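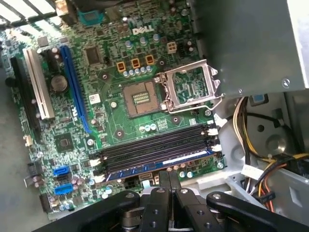
The evening session ought to finish before the last bus leaves, one respondent wrote in the learner survey, and the forms should be sent out a week earlier so that people can ask their families for help with them. Both points have been accepted and are dealt with under section 3.

Skinden Digital Access Programme
Second progress report to the Donau Fund
Position at 24th February

1. Purpose of the grant

The Fund's grant supports home internet access, refurbished computers and basic tuition for households in Skinden and the neighbouring parish of Koltton. The present report covers the second period of the award and should be read with the revised budget already submitted. No change to the agreed aims is requested.

2. Progress against targets

The target for the period was 1000 household enquiries answered, of which 922 had been completed when the records were closed. The shortfall lies almost wholly in Koltton, where the post office counter that had agreed to hold our leaflets closed for building work. Leaflets are now available at the surgery and at the primary school, and enquiries from the parish have risen again.

A total of 188 households have received a computer under the scheme. Each one is supplied with a printed guide in large type, a telephone number for help and a return label. The guide was rewritten during the period after learners told us that the section on passwords was too long and came too early.
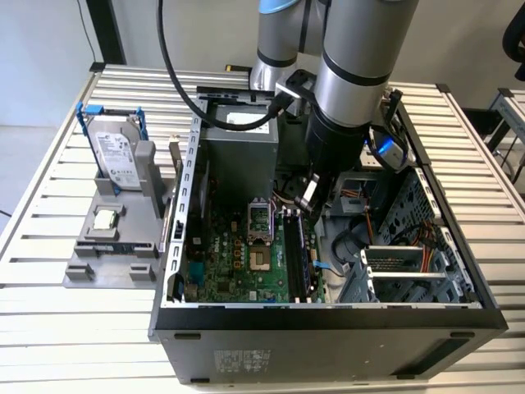 Reading time: 6 minutes

3. Tuition

Tuition is offered at six places, each open on one afternoon and one evening a week. Attendance in the afternoons has been steady. Evening attendance has been weaker than planned, and the survey suggests that transport is the main cause – the last bus to Koltton leaves before the session ends. From the start of the next term evening sessions will begin and finish half an hour earlier.

Groups are limited to up to 6 learners. Tutors asked for this limit after the first period and we propose to keep it, although it raises the cost of each place. The subjects most often requested were booking a medical appointment, paying council bills and making video calls to relatives abroad. Online shopping, which had been given two full sessions in the original plan, drew little interest and has been reduced to one.

4. Partnership with Sepp Housing

Sepp Housing has agreed to include an enquiry slip with its rent statements. The first slips have gone out. We had hoped to sign a written agreement within the period, but the wording on data protection is still with their legal adviser, and no tenant details will be shared until it is settled.

5. Finance

Spending is below budget. The underspend arises from the tutor post that stood vacant at the beginning of the period and from lower printing costs. Travel is slightly over budget and is expected to remain so. We ask the Fund to allow the unspent salary to be carried forward and used for connection vouchers, for which there is a waiting list in both parishes.

6. Risks and next steps

The chief risk is the price of home broadband once the introductory vouchers come to an end. Some households have told us that they do not expect to keep their connection at the full rate. A short paper on possible low-cost tariffs is in preparation and will be sent to the Fund separately.

The next learner survey will be issued in May. The lease on the Koltton room is due for renewal at the same time – terms have been requested from the landlord and will be reported when received.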